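grudley
Every August somebody says the dishes are solved. I run a lunch counter and 3000 bowls later I still stack by hand. Anyone seen an arm do it?

jonatano
Depends what you call stacking - one bowl into another, on a bare wood table, sure.
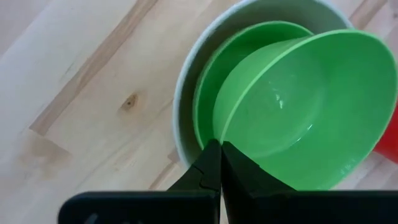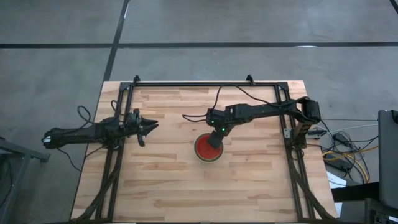

Bowls up close first, then most of the table with both arms

grudley
Two arms and all those cables for green plastic bowls. My sink has 40 greasy ones in it by noon.

antoniuk
Unfair. The top one is tilted and it has it by the rim. That's the hard part.

grudley
Holding it is the easy part. Show me it let go straight.

jonatano
Can't tell that from a still, I'll give you that. I'd still take it over my teenager.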